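Good evening, folks, and thank you to the Ross club for having us back, it really does feel like coming home! (Wait for chairs to settle.) Thank Harvey Penner by name, he read every page of the team's log.

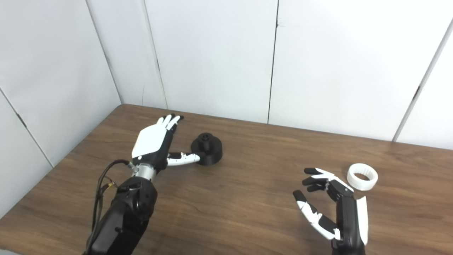
Our students came to us in January knowing very little, and they'll tell you so themselves. They picked two-handed assembly for the Clernel round, bless them, and wrote 3,254 lines of code to get there. Pause, let the parents clap. 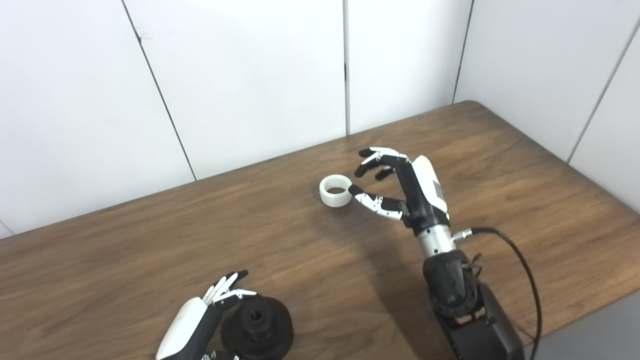

Grip planning was the part that ate up our evenings. A ring is a tricky thing for a beginner, and when it lies on its side like the white one, with the thumb almost at its rim, you have to decide which finger goes where. Ask the room for ideas, take 3, then hand over to Teter.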